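The Morning the Left Arm Let Go

Impi Seppälä laughs when I ask how her week has been, and then she pours me a coffee before she answers, so I know it will be a long story. She runs the two-arm bench at Zedlow, where the job this fall has been teaching a pair of small robot arms to handle mugs and cups, and in September one of those arms went limp over the table without any warning at all.

"It was episode 454," she says. "I remember because I had just written it down. The left arm was up in the air with a mug, and then it simply sagged, like somebody falling asleep on a bus."

The mug broke, and that was the whole of the damage, but Impi had a colleague leaning in to reset the cups at the time – and that is the part she keeps coming back to. "A mug I can replace. His hand was maybe a foot away."
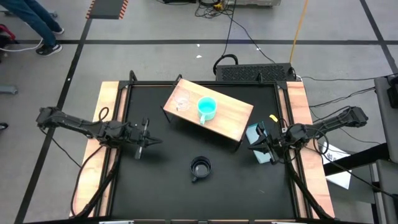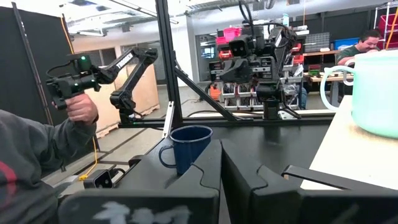 Mugs and robot grippers at the Zedlow bench.

It took the team 4 days to find the cause. They suspected the software first (everyone always does, she says, including her), and went through the logs line by line. The fault turned out to be a power connector that had worked itself loose a tiny bit at a time, every time the arm swung out and back. "The arm lost power for less than a second, the motors let go, and gravity did the rest. Such a small, silly thing!"

So there are new habits now. Hands stay out until both arms are parked, and the person on the controls says "clear" out loud. The connectors get a tug every 40 episodes, and the cables have been given more slack. Impi would also like brakes on the shoulder joints, and she has been asking, very politely and very often.

They have recorded over 770 episodes since then without another drop. I ask whether she trusts the arm again, and she thinks about it for quite a while, turning her cup on the saucer.

"I trust it to pick up a mug," she says. "I still don't put my hand under it."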